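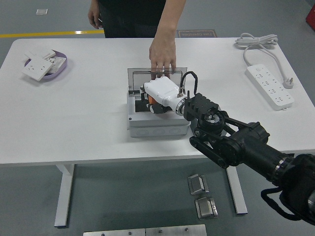

# Session 4: Enclosures, lids and faceplates

Course notes, Electrical Fittings for Beginners
Instructor: Adaeze Haruna
Bench sessions: Faustino Arriaga

Welcome back! This is my favorite session of the whole course, and I know I said that about conduit too. Today we leave the wire alone and look at the plastic that goes around it. Boxes get treated as an afterthought, and I'd love for you to leave with a real soft spot for them.

## 1. What an enclosure has to do

A box keeps fingers, dust and splashed water away from live parts. It also holds the fitting still, so that plugging and unplugging doesn't pull on the connections. And it has to let a person get back inside later, which is where designs differ most (and where the fun starts).

Write these terms in your notebook. We'll use them from now on.

- **Body:** the main molded part, fixed to a surface or set into one.
- **Knock-out:** a thin spot molded into the wall of the body, usually round, that can be pushed or tapped out to bring a cable through.
- **Lid:** the part that closes the opening. It may be hinged or lift off completely.
- **Faceplate or panel:** the front of an outlet, with the holes that the plug goes into.
- **Gland:** the fitting that grips a cable where it enters and seals around it.

## 2. Knock-outs

Run your thumb along a row of knock-outs and you can feel the thin ring around each circle. It's a lovely bit of molding: strong enough to survive shipping, weak enough to give way when you mean it to.

Plan the cable route first. A knock-out that's been opened by mistake needs a blanking plug, and a row of blanking plugs looks like a bad day at work. Sketch where the cable comes from, mark the circle with a pencil, then open that one only.

Support the body from behind while you work. Tap near the edge of the circle with a blunt tool, work it back and forth, and trim the burr. Wear your safety glasses for this, please, even for one hole. The little discs can fly surprisingly far!

## 3. Hinged lids

A clear lid lets you check what's inside with everything still closed. A tinted one does nearly the same job and is easier on the eye in a finished room. Both kinds scratch if you wipe them with a dry rag, so use a soft damp cloth on a disconnected box.

Things to try with a hinged lid:

1. Open it slowly to the end of its travel. Does it stay up, or does it want to drop?
2. With the lid steadied at its back edge, look at the hinge side. Is there any sideways play?
3. Close it and run a fingertip around the seam. You want an even gap all the way.
4. Open and close it 10 times. Listen! A hinge that clicks on one side only is usually not seated.

If a lid won't stay up by itself, have your partner hold it while you work in the opening. Never wedge it with a screwdriver. We lost a very nice Jardine lid that way in the last course, and I still think about it.

## 4. Outlet panels

Before fitting a panel, turn it over. Most of what you need to know is on the back: the terminals, the screw positions, and the marks showing which way is up. Then look at the front for hairline cracks around the outlet holes. A cracked panel goes in the reject bin, however small the crack.

Keep loose panels in a shallow tray on your side of the table. It saves the faces from grit and stops them from sliding off when somebody bumps a leg. Any tray will do, and yes, the bright ones are easier to find at cleanup.

Panels and bodies from different makers don't always mate. Hosetti and Jillatia both sell a square panel, and the two look like twins until you offer up the screws. Measure between screw centers every time.

## 5. Bench exercise

Work in pairs at the white tables. All parts are training parts, with no supply connected, and they stay that way. You have 15 minutes for each half of the exercise, then swap roles.

- Name every part of the box aloud to your partner, starting with the body.
- Inspect the lid using the four checks in section 3.
- Look into the opening and sketch what you find, with the lid side at the top of the page.
- Choose a panel from the tray and write down its screw spacing.
- Mark one knock-out in pencil for a cable arriving from the left. Leave it closed.

Faustino will come around to see your sketches. Rough ones are fine, and arrows are very welcome.

## Before next time

Read the Farkotmont handout on cable glands, up to the section on thread sizes. Bring your sketch and a pencil. The spare panels are in cabinet 233 if you'd like extra practice measuring, and please sign out anything you take.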